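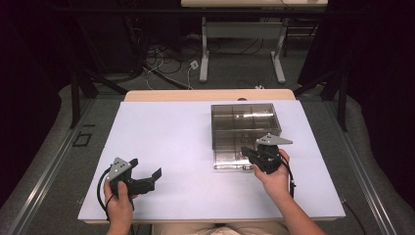
Photo: Oliwia Głowacki / student project group, Jotholm visit

Report on the Demonstration Day at the Jotholm Workshop
Submitted 19/09/2025
Authors: Jad Harb, Siham Semaan, Oliwia Głowacki
Project supervisor: Gudrun Thiele

1. Purpose of the visit

The group visited the Jotholm workshop as part of its project on teaching robots to handle everyday objects. The visit was arranged by the project supervisor in August. Our hosts were asked to show how a person can demonstrate a task with hand-held grippers, and to let students watch the work at a seated station.

2. The demonstration

Consuelo Toledo of Jotholm led the session. The station used for the demonstration has a white-topped table with a light wooden rim. The person seated at it works with two black grippers, one in each hand. Each gripper carries a gray triangular plate with small dark markers and has its own black cable.

The object on the table was a clear, smoky-gray plastic box with no lid, divided inside by thin partitions. In the photograph, the right gripper is close to the front of the box, while the left gripper is held open toward the middle of the table.

Ms. Toledo explained that new operators at Jotholm begin with slow approaches to a single object before using both hands together. She asked us to pay attention to the angle of the wrists, as a poor starting angle limits what the fingers can do later in the task. Clear plastic was also discussed. Light reflects off the walls of such a box, and the group noted this as a point for its own choice of test objects.

3. Questions from the group

Siham Semaan asked how long an operator should work without a break. The answer was that Jotholm plans short sessions and changes operators between them. Jad Harb asked whether the cables affect movement. Ms. Toledo replied that operators are taught to check the cable path on each side before they start.

4. Use in our project

The group will take two points into its work plan:

Practice with one object will come before any task that needs both hands.
Test objects will include at least one clear container and one solid container of similar size.

The group thanks Ms. Toledo and the Jotholm staff for their time. A revised work plan will be sent to Ms. Thiele together with this report.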